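Getting More Out of Wire Baskets in a Small Kitchen

By Milagros Rivas
August 11, 2023

Wire baskets are cheap, they let air through, and they can hang almost anywhere a screw will hold. Most of the trouble people have with them comes from where they are hung and what goes in them.

Choosing a basket

Press the middle of the basket with your thumb before you buy it. If the grid gives, it will sag under onions or jars. Look at the corners too, where the wires are welded. A rough weld will snag a dish towel every time you reach in, and a few strokes with a fine metal file will take it down. Touch up the bare spot with appliance paint or it will rust by the end of September.

Coated wire is fine for dry goods and produce. Over a sink I would pay extra for stainless.

What to keep in them

Onions, garlic and shallots do well in open wire. Potatoes do too, but keep them out of the light and away from the onions. Lemons and limes last longer in the refrigerator, so only put out what you will use in 5 days.

Small things fall through. Cut a piece of shelf liner or thin cork to fit the bottom if you want to store spice packets, tea bags or bottle caps. For flour and sugar, use lidded jars and set the jars in the basket.

Hanging them

Hold the basket up where you think you want it and reach for it a few times before you mark the wall. Over a counter, leave enough room to lift the tallest thing you keep there. Mine is the blender, so I went by that.
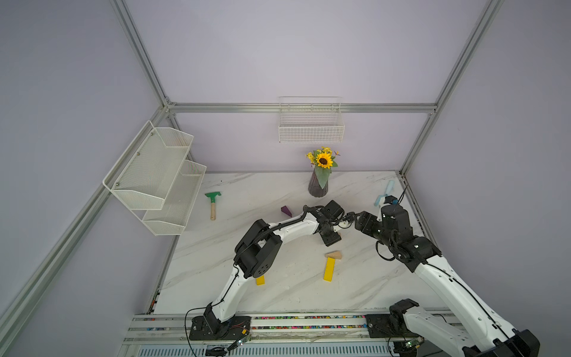 Find the studs if you can. If there is no stud where you need one, use anchors rated well above the load and check the weight of a full basket on a bathroom scale first. A basket of potatoes is heavier than it looks. Tighten the screws again after 30 days, when the weight has had time to settle.

On tile, put masking tape over the mark so the bit doesn't skate. Drill slowly, without the hammer setting, and stop to let the bit cool. Renters can hang baskets from a rail with hooks and fill only the rail's screw holes when they move out.

Cleaning

Kitchen grease sticks to wire and dust sticks to the grease. Take the baskets down every 6 weeks and soak them in the sink with hot water, dish soap and a spoonful of baking soda. Go over the crossings with an old toothbrush. Rinse, shake, and dry them with a towel. Left to drip, the coating starts to lift at the joints.

If rust has already started, rub it with a little steel wool, wipe with white vinegar, rinse and dry well. A basket that flakes after that shouldn't hold loose food anymore. I use my old ones in the garage for rags and paint rollers.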